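**Trokau power strip, white, with a button for each outlet**
Article no. 2661 | Ponness Electrical Supplies | Page updated 21/11/2025

The Trokau is the strip we sell most to offices and small workshops. It has four outlets in one row, and each outlet has its own round button on the top side. So you can switch off the desk lamp and leave the charger working, without pulling any plug.

The outlets are of the Chinese standard combination type: two angled slots, and under them three small vertical ones. Please check your plugs before you order. If your devices have a European round-pin plug, they will not fit and you need the adapter (article no. 571, sold separately).

The housing is smooth matte white plastic with rounded corners. At one end there is a small tab with a long hole in it. We use it to hang the strip on a hook in our own packing room, and the screw for this is not in the box.
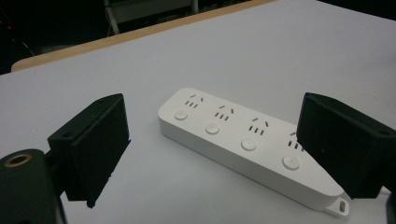
*Trokau 2661, outlets and buttons on the top side, with the hanging tab.*

**Before you connect**

- Lay the strip flat on a dry surface, or hang it where the cord is not pulled.
- Do not connect one strip to another strip.
- Do not cover it with papers or cloth.
- Heaters should go directly into the wall outlet.

**Where to put it on the desk**

Many customers ask us if the strip should be on the desk or under it. Both is fine. On the desk you reach the buttons easily, but you must think where the cord goes. It comes out at the short end, so we recommend to turn this end to the side where your wall outlet is - then the cord does not cross the place where you write. Leave a soft curve in it and do not fold it close to the housing.

For cleaning, unplug the strip first, then wipe with a dry cloth. White plastic shows dust and pencil marks quickly. Do not use spray.

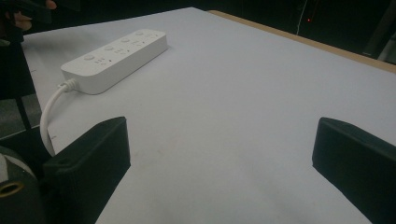 Szczepańska: I bought two of these for our drawing tables and I am mostly satisfied. The separate buttons are very practical, I switch off the scanner every evening and the rest stays on. What I miss is some label next to each button, so I wrote on small stickers by myself. Could you sell it also in gray?

A gray version is planned for December. Label stickers can be ordered already now, please ask for the Mollidness sheet when you write to us.

**Delivery**

We have 3000 pieces in the warehouse and send orders on the next working day. Returns are accepted in the original box, with the cord tied together as you received it.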